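Perforated basket

A perforated basket is a rigid open container whose walls are pierced by regular rows of small openings. Household versions are usually molded in polypropylene or high-density polyethylene and are used for sorting, carrying and short-term storage of kitchen goods. They are distinguished from woven baskets by their one-piece walls and from crates by their lighter build.

Construction

Most are produced by injection molding. The holes are formed by pins in the mold, so no drilling is needed afterward. Round holes are common because they have no corners at which cracks can start, and their edges are easier to wipe than those of narrow slots. Hole size is a compromise – larger openings save material and improve airflow, while smaller ones hold back loose items such as beans or garlic cloves.

The floor may be solid or pierced. A solid floor keeps crumbs and soil off the shelf but retains water, and baskets of this type are not suited to draining washed produce. Handles are either cut directly into the rim or supplied as separate inserts, often in a contrasting color. The Sernton pattern, a small rectangular model, weighs 370 grams without its inserts.

Use in the kitchen

Rectangular baskets are placed on counters, pantry shelves and the lower levels of cupboards. They are commonly used to group foods by type or by the order in which they should be eaten. On a smooth countertop a light basket slides easily and may be fitted with rubber feet. 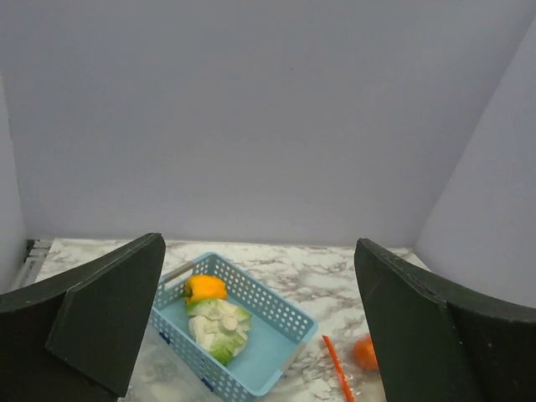

Graça Henriques disputes the usual advice to keep fruit and vegetables in the same basket, arguing that perforated sides do little to protect greens from the ethylene given off by ripe apples or bananas. She recommends two baskets on separate shelves.

Ventilation through the side walls depends on how the basket is filled. Produce pressed against the holes blocks them, and lining the walls with paper has the same effect. A gap between neighboring baskets is generally advised.

Care

Plastic baskets are washed by hand in warm water with dish soap. Residue in the holes is removed with a bottle brush. Dishwasher use depends on the resin and on the handle fittings – inserts held by friction can loosen when heated and are normally taken out first.

See also: Colander; Crate; Food storage; Pantry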